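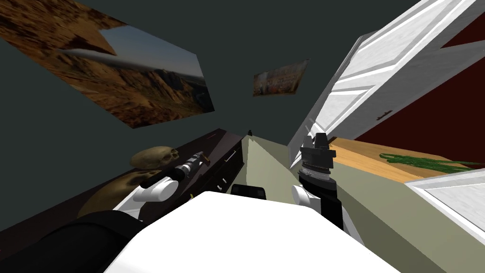

The Clirunano people set the bar at 11 chores, and by April I could do 2 of them. I'm going to tell you about the evening I tried for a third, and you can decide for yourself whether it counts.

I should say that I live in the practice house. It's a house the way a driving course is a town. Somebody builds it in the morning out of whatever is lying around in the library, and I tidy it, and at night it gets folded up and they build me another. I had been through 1,771 of them at that point and I'd gotten pretty relaxed about decor. You want a skull on the dresser? Fine, I'll dust around it. Green onions on the counter in what is supposed to be a bedroom hallway? Sure, maybe they like a snack!

The chore was called Put Things Where They Go. I hate that one. Wipe the Counter is a lovely chore, you go back and forth until you're told to stop. Close the Drawers is even better (I'm very good at Close the Drawers, ask anybody at Clirunano). But Put Things Where They Go assumes that things go somewhere, and that whoever owns them would agree with you about where.

So there I was with something silver in each hand. The left one I had down as a flashlight. The right one was short and ribby and I had it down as a question mark. Behind my right elbow there was a door standing open, and I remember thinking I should really watch that door, because doors have ended more of my evenings than anything else. I once spent a whole session wedged behind one with a bath towel, being very calm about it.

"Flashlight," I said, to the house in general. "Where do you live?"

The house doesn't answer. It isn't that kind of house. But I had been reading the Jarnura notes, and those are written by actual people who've had robots in their actual homes, and one of them had said something that stuck with me. She wrote that her machine put the scissors away perfectly every single time, in a drawer, with the handles all facing the same way, and she'd had to buy new scissors because she could never find them. Her scissors lived on the windowsill. They'd lived on the windowsill since she got married.

Isn't that awful? I thought about that woman's scissors for 163 seconds, and I know it was 163 because it went on my report under "idle."

Now, a flashlight goes in a drawer. Everyone knows that. The dresser had two rows of them and I could have had one open in no time. But who keeps a skull out on top of a shiny dresser? Someone who likes their things where they can see them, that's who. Someone who looks up at those desert cliffs on the wall on their way to bed and feels good about the world. Would that person want to dig through a drawer in the dark? I didn't think so.

I put it on top of the dresser, next to the skull, pointing the same direction as the teeth. It rolled a little. I put my hand against it until it quit, then let go very slowly, the way you'd leave a room with a baby in it.

The question mark took me longer. I tried it by the flashlight and it looked wrong. I tried it on the counter and it looked like I was planning to cook it with the onions. In the end I stood it upright on the floor by the wall, exactly where I'd been holding it, and backed up to see. It stayed put! I'm not proud of that one, but I'm not ashamed either.

Then I bumped the door.

The report came back before they folded the house up. Flashlight, not stowed. Unknown item, not stowed. Door, contacted. Idle, excessive. They gave me a zero, and I was still down to two chores, and Genico, the outfit that had been asking when they could have one of me for the stockroom, was told to wait until summer.

But there's a comments box at the bottom that hardly ever gets used, and somebody had typed in it. It said: "That's where I keep mine."

The next house had a kitchen and a rocking horse in it. I started with the drawers.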